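Ollton Makers' Hall, Robot Teaching Group
Minutes of the March meeting

The meeting opened at 6:40 in the evening, a little behind time on account of the rain and the coffee, and Jeferson Brandão took the chair. He welcomed everybody warmly, and in particular the two visitors from the Jostville group, who had driven over after work and brought a very good lemon cake with them. The minutes of the previous meeting were read and accepted with one correction: the spare controller was lent to Jostville, and the earlier minutes had it going the other way.

1. Where we are with the towel task

Jeferson gave the report on the towel folding work, and there was a good deal to tell. The goal we set ourselves in the fall was 400 recorded demonstrations, half taught by hand (holding the arm and moving it through the fold) and half driven from the remote station at the other end of the room. The hand-guided half is done, all of it, and there was a round of applause for the people who gave up their evenings! The remote half stands at 80, so there is plenty still to do, and the chair asked everyone who has been trained on the station to look at the sign-up sheet before going home.

He reminded us that a demonstration only goes in the folder if the person teaching would be happy to see the robot do it that way again. Several of the early ones have a long wait in the middle while the operator thinks about which corner to go for, and the robot, bless it, is likely to learn the wait along with everything else. It was agreed to take those out and record them over, and to keep the old files on the separate drive in case we want them for comparison.

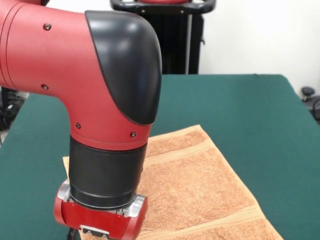
There followed a long and friendly discussion about the approach to the cloth, which is the part that gives newer operators the most trouble. From the remote station it is hard to judge the last little bit of height, and people tend either to stop too high and close on air or to press down into the table. The visitors told us that at Jostville they teach everyone to come down in two moves, a quick one and then a slow one, with a proper stop in between. We liked this very much. Jeferson wondered whether the stop might turn into another of those waits he had just been complaining about, and after some laughter it was settled that a short stop in the same place every time is fine, and a wandering one is what we want to avoid.

Agreed: all new remote demonstrations will use the two-move approach. The written instructions will be changed to match.

2. Hand guiding or remote

This item was carried over from last time, when we ran out of evening. Some members feel strongly that hand guiding gives the smoother motion, and that beginners enjoy it more since they can feel what the arm is doing. Others pointed out that a person standing at the table gets their sleeves and elbows into the recordings, and that the remote station keeps the view clear. Both sides were heard at length (your secretary's pen ran dry and had to be replaced). No vote was taken. We will finish both halves as planned, train on each one separately, and bring the results to a later meeting.

3. The Erport visit

Erport has asked whether we would bring the teaching session to their library and let people try the remote station for themselves. Everyone was in favor. There was some worry about moving the station, and it was decided to ask Aguiar, who built the desk for it, whether the legs come off. A short practice task will be needed for the public, something simpler than a fold, and picking up a cloth and setting it down again was the favorite suggestion.

4. Money

We have $1000 in the account after paying for the storage drives. The meeting approved spending up to $100 on towels and washcloths in other sizes and weights, so that the robot gets used to more than one kind. Please keep the receipts, and please wash new ones before they are used, as the fluff gets everywhere.

5. Other matters

The foot pedal that starts and stops the recording has been sticking again. Please check that the light has gone out before you walk away from the station, and write it in the notebook if it hasn't.

The cake tin is to be returned to Jostville.

The meeting closed at 8:55, and several people stayed on to practice the slow part of the approach.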